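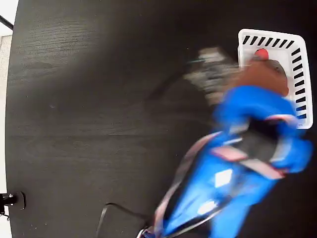

A white slotted basket on a dark tabletop, with a few things inside.

Home | News | Advice | Reports | Contact

September
By Omar Hamdan, Rokbridge press desk

A BASKET WON'T TIDY YOUR TABLE, SAYS ROKBRIDGE

Households in Iltbridge that were given plastic baskets to keep their tables clear had tables just as cluttered at the end of the trial as at the start, the home advice service Rokbridge said on Friday.

The service asked 70 households to use a basket on their main table every day for eight weeks. Each was told to put stray items in the basket by bedtime and to empty it once a week. Most managed the first part. Very few kept up the second, and by the fourth week many of the baskets held things that their owners could no longer account for.

Rokbridge began the trial after a run of questions from residents about whether storage baskets are worth buying. Shops and catalogues now sell them as an answer to almost any mess, from post to fruit to children's toys, and the claims on the labels have grown along with the range. "Clears your table in minutes" was one that residents brought in. Rokbridge's view is that the claim is true for the minutes in question and says nothing about the week after.

"A basket is a good thing to carry apples in," said Omar Hamdan, who ran the trial. "I have two at home and I like them both. But when a label tells me I'll feel calmer, I want to know who was asked, and when. If they were asked on the day they bought it, I'm not very interested."

Households kept a short diary and let Rokbridge visit twice, once at the start and once at the end. The diaries suggest that a basket left on the table soon becomes part of what is on the table. People stopped seeing it. Small things slid under bigger ones, and several diaries mention buying a second pair of scissors or a second roll of tape while the first was in the basket all along.

Slotted sides, often sold as a way to see what is inside, drew mixed reports. Some households said the gaps were handy for air when the basket held onions or fruit. Others said they could see that something was in there but not what it was, and had to tip the lot out anyway. Pens and hair grips fell through the wider slots.

Colour made less difference than the shops would like. White baskets were said to look smart on a dark table and to show marks sooner. Dark tables, for their part, showed crumbs and dust, and two households put the basket over a scratch and left it there.

Rokbridge compared the Dromen and Halász ranges, along with unbranded baskets. It found no difference between them in how tidy the tables were at the second visit, and it won't be naming a best buy. The service adds that the trial was small and that everyone in it had volunteered — people who already wanted a clearer table. It did not test baskets kept in cupboards or on shelves, and makes no claim about them.

For anyone who has a basket already, the advice is plain. Pick one kind of thing for it to hold. Keep it off the table between uses if there is anywhere else to put it. Empty it on a set day, and if that day keeps being missed, try going without the basket for a week before buying a bigger one.

A short guide, "Before You Buy Another Basket", is free from the Rokbridge desk in Iltbridge. Residents who would like to take part in the next trial, on drawer dividers, can leave their names there. Mr Hamdan says he is keeping an open mind about drawer dividers, within reason.

Recent releases
Do vacuum storage bags save any room?
Iltbridge residents asked about kitchen bins
Shoe racks: what the label leaves out
Four wipes tested on dark tabletops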